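Latavwood 123 workbench: long-term review

I bought the Latavwood 123 in April to replace a kitchen table that had been serving as a workbench and had developed a sag. The name refers to the width in centimeters. It is sold as a flat-pack bench for light assembly work: clocks, small gearboxes, model engines, camera repair. I use it mostly for clock movements and for the occasional printer transport. Everything below is based on daily use in a room with a tiled floor and one window.

Delivery and assembly

The bench arrived in two cartons. The top is in one and the legs, rails and hardware in the other. The heavier carton needs two people on stairs. One corner had been crushed in transit, but the foam insert had done its job and the top was not marked.

Assembly took me 90 minutes, including the time spent redoing the rear rail. The instructions show the rail with the slotted holes facing up. On my example the bolts only line up with the slots facing down. The revised sheet on the Latavwood site has this corrected, so check the revision letter before starting. The bolts are all the same length except for the pair at the center brace, and they are bagged separately without a label.

The supplied hex key is soft. Mine rounded off before the last leg was tight. Use your own.

Flatness

This was my main reason for buying. I checked the top with a straightedge and feeler gauges on the day it was assembled, then again after a month, then again last week. Along the length, the worst gap was 0.2 mm near the middle. Across the width I could not get the thinnest gauge under anywhere except at the front left corner. The numbers had not moved by the last check, and that is better than I got from the Fukness bench I had on loan for comparison, which showed twice that figure when new.

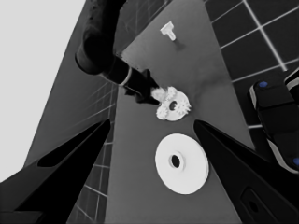
Flatness on a bench of this kind depends heavily on how the floor is treated. The four leveling feet have a fine thread and a decent range, and they lock with a jam nut. On tile, a foot that lands on a grout line will walk a little each time the bench is leaned on. I moved mine over by a couple of centimeters and the problem went away. Level the long axis first, lock the rear feet, then bring up the front pair.

Rigidity

The frame is stiff front to back and less so side to side. Filing a part in a vise clamped at the end produces visible movement at the opposite corner. Bolting the rear rail to the wall cures it. Latavwood sells a bracket for this, but two ordinary angle brackets from a hardware store fit the same holes.

The stated load limit is generous for the intended work. I have had a small bench lathe on it for several weeks, a total of 43 kg with its tray and chuck set, with no measurable change at mid-span. I would not put a mill on it.

Surface

A matte top matters more than most catalogs admit. Glossy surfaces throw back the lamp and make small steel parts hard to pick out. The finish here has a low, even sheen. Brass, steel and white plastic parts are all easy to find on it. Dark parts are fine under a lamp, less so in daylight from one side.

Resistance to solvents is mixed. Isopropyl alcohol and naphtha left nothing. Acetone dulled the finish within a few seconds, and a drop of thread locker left overnight had to be scraped, with a faint ring remaining. Clock oil wipes off with a dry cloth.

There is no raised lip. For screws and taper pins this is a real drawback, and I now work inside a shallow tray for anything smaller than a pea. The competing Flerkel bench has a removable front lip, and I would like to see the same idea here. Larger parts stay where they are put. Gears with any thickness to them sit flat and do not creep when the bench is bumped.

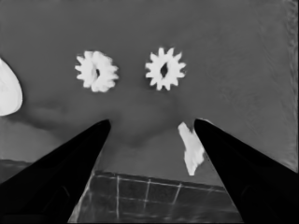
Two white gears on the gray work surface, black and white view.

Edges and clamping

The front edge is square with a small chamfer. It is comfortable under the forearm for an hour or so and then starts to press. A strip of cork tape would help. The overhang is deep enough for a lamp clamp or a small vise but too shallow for a standard C-clamp with a large swivel pad. At the rear, the rail blocks clamps entirely, so plan to mount lamps at the sides.

Cable management consists of a single steel tray under the back edge. It holds one power strip. The tray has sharp corners where it was folded, and I filed mine before putting any cable through it.

Accessories

I tried the Kettani drawer unit, which is listed as compatible. It hangs from the same rails and slides well, although the mounting screws supplied with it are slightly too long and bottom out before they clamp. A washer under each head fixes that. The drawers are shallow and take standard small-parts boxes.

Price

At 1,039 with delivery, the Latavwood costs more than the Fukness and less than the Flerkel. The Fukness is adequate if flatness is not critical. The Flerkel is heavier, stiffer and better finished underneath, and for anyone doing a lot of filing or sawing it is probably worth the extra money.

Points for

Flat, and has stayed flat. Low-glare surface. Good leveling feet. Spare parts can be ordered singly.

Points against

Side sway unless fixed to a wall. No lip. Poor hex key and an unlabeled bolt bag. Acetone damages the finish.

Updated 23rd August: the jam nut on the front right foot had worked loose and has been retightened. Nothing else has needed attention. I have ordered a second set of feet to keep as spares — the threads are uncommon and I could not match them locally.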